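Home Explore Notifications Messages Lists Profile More

Bernadette Kinsella
Thread on sorting a mixed box of small parts. I do this once a year, in December, and I keep changing the method, so I am writing it down.

The box is a Holtgate crate that has been under the bench for a long time. Contents: offcuts, painted blocks, bits of trim, loose metal, plastic shapes from at least two building sets. Total on the last full sort was 190 pieces. I sort by material first and by size second.

Color is a poor first key. A yellow piece can be painted wood, foam, or plastic, and those three do not store well together. Foam crumbles onto everything. Paint sticks to paint if the garage gets warm.

Surface matters more than I expected. I tried a dark tray and lost the dark parts. I tried white paper and got glare off the metal. Pale gray, matte, no pattern is the best I have used. You can pick out a yellow edge or a bit of blue on it right away.
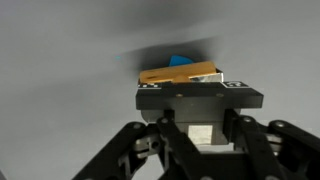 Yellow block, silver piece at the right end, blue one behind.

The yellow and silver pairing is the kind of thing I call a composite. Two materials, one item. Composites used to go in whichever bin I was closest to, and then I could never find them again.

Rule now: composites get their own bin, and nothing gets pulled apart on sorting day. If a metal end is held on by friction, it may come off cleanly. If it is glued, you will tear the surface under it. Decide later, with the right tools out.

Marks and scratches do not move a block to scrap. Scrap means split, crumbling, or too short to hold in a clamp. My cutoff is 18 mm on the longest side. Anything under that goes in the jar.

Blue wedges and other shaped pieces are a separate problem. They hide behind flat ones and they roll or rock when you pour. Take them out before you start on the rectangles. It cuts the second pass nearly in half for me.

Bins: I use 4 of the Cumetti stacking trays, the shallow type. Wood, foam, metal, composite. Plastic goes back to the building sets and does not get a tray. The Nartey ones are deeper and cheaper, but you end up digging in them.

Labels: Rilla tape on the front lip, block capitals, material only. I used to write sizes too. The sizes were wrong within a month and I stopped trusting the labels.

Weight limit per tray is 900 g. That is my own number – the lip starts to bow past it and the tray above stops sitting flat. Metal gets there first by a wide margin.

Someone asked whether it is worth it for offcuts. For me, yes. I used 4 pieces from the wood tray last month as spacers and did not have to cut anything new.

Remaining job is the jar. It is full, and I have not decided whether the small stuff gets sorted by material or thrown out. Leaning toward keeping the metal and tossing the rest. Will add to this thread when it is done.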